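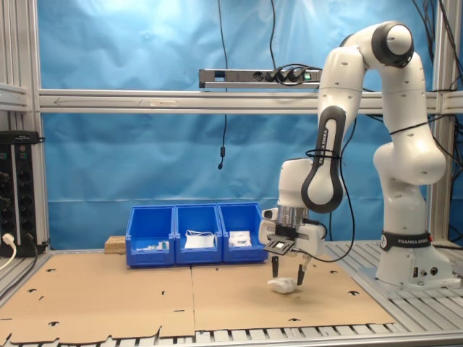
Morthorpe Shared Workshop
1/14
The workshop is pleased to report on the Lendia bench, a members' build which has occupied the north bay since July. The purpose of the bench is to pick small packets of first-aid stock from a table and place them in bins. This thread sets out how the bench has been put together and what remains to be done.

2/14
The build follows a proposal from the members' electronics group. The workshop keeps 14 first-aid boxes across its own rooms and those of neighbouring units, and these are refilled by hand each term. The group asked whether the sorting of loose stock could be given to an arm. The proposal was accepted on the condition that all refilled boxes continue to be checked by a person.

3/14
The frame is made from aluminium profile, with a horizontal beam across the back. The power strip sits on top of the beam, which keeps the plugs off the table. An earlier layout had the strip at table height. It was moved after the first month, and the cable runs on that side had to be done again.

4/14
A blue cloth has been hung behind the bench. Members using the bay are asked not to pin it back or take it down. The vision settings were made with the cloth in place, and the bench must be set up afresh if it is removed. Creases have not caused difficulty so far.

5/14
The table is covered with cardboard over the slatted aluminium. The group compared this with a rubber mat and with bare metal. Light packets slid on the metal, and the mat pulled at the finger tips. The cardboard was already punched with slots and holes when it came to us and will be replaced with plain sheet when the budget permits.
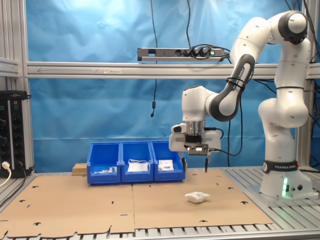

Gripper over the open part of the cardboard, to the right of the three blue bins.

6/14
The bins stand side by side towards the back. They are open at the front, so the arm may approach from the table side and does not need to clear a high rim. The positions are stored in Traseck, the control program written by members for this bench. Bins should be returned to the same place after cleaning. A difference of a finger's width is enough to spoil a placement.

7/14
Several members have asked about the choice of test items. The group began with wooden blocks and moved on to soft goods in the third week. Blocks are easy to hold and gave results which were better than the bench deserved. Soft packets change shape each time they are put down, and the program must find a fresh grip on every attempt.

8/14
Gauze swabs have been the most useful test item to date. The packet is paper-like and creases readily, and the print on it gives the vision step something to work with. Packets used in handling tests are marked as spent in the stock book and are not returned to any first-aid box, whatever their apparent condition.
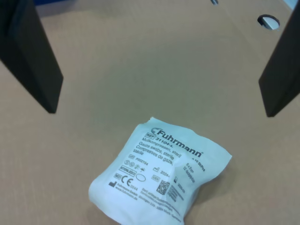 Sterile gauze swabs, 5 x 5 cm, with the fingers open on either side.

9/14
Results for the most recent session, held on Wednesday evening, are as follows. The arm made 68 attempts with soft packets. Of these, 57 ended with the packet in the correct bin. In four cases the packet was lifted and dropped on the way. In the remainder the fingers closed without taking hold. The full log is kept in the bench folder and may be read by any member.

10/14
The failed grips were nearly all with packets that had been put down flat. Where a corner or a fold stood up, the fingers generally found it. The group is considering a softer finger tip and has asked the workshop for a small sum to print a set. A decision will be posted on the board in the north bay.

11/14
The procedure for members booked on the bench has been revised. The steps below replace the sheet in the folder, which should be thrown away.

Step 1. Sign the bench book and confirm that your induction for powered machines is current.
Step 2. Check that the table is clear of tools, cups and loose fixings. The bins may stay where they are.
Step 3. Start Traseck, load the bench file and send the arm to its waiting position above the cardboard. Stand outside the floor line while it moves.
Step 4. Place one packet on the right-hand sheet, in front of the bins. Do not place a second until the first has been dealt with.

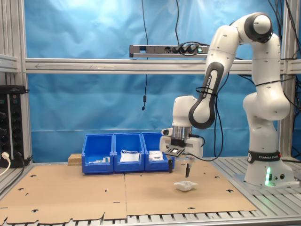 Step 5. Run a single pick at low speed with your hand on the stop button. If the result is satisfactory, normal speed may be used.
Step 6. Enter every attempt in the log, including those stopped by hand. Entries left blank cannot be used.
Step 7. At the end of the booking, return the arm to rest, switch off at the power strip and sign out.

12/14
The question of noise was raised by members in the adjoining textile room. Measurements were taken with the door open and closed, and no change to hours is proposed. The bench may be booked until 9 pm on weekdays. It is not available on open days, when the bay is needed for visitors' coats and the soldering table.

13/14
Members have also asked about the second program, known as Cao. This is a separate piece of work which will read the print on each packet and keep a list of expiry dates. It is not yet running on the bench. It has been tried on still pictures only, where it read flat packets well and creased ones poorly. The group would welcome help from anyone with experience of reading text from crumpled surfaces.

14/14
Drawings for the frame, the Traseck bench file and the revised procedure are in the members' area. Questions should be sent to the workshop office or left in the bench book. Please do not alter the stored bin positions without an entry in the book. The next report will cover the finger tips and the replacement of the cardboard.

More from Morthorpe Shared Workshop
Changes to induction for powered machines
Textile room: new overlocker and booking rules
Lendia bench: first frame and cable layout
Request for plain cardboard sheet, any thickness
North bay closed for floor painting
Members' electronics group: minutes and reading list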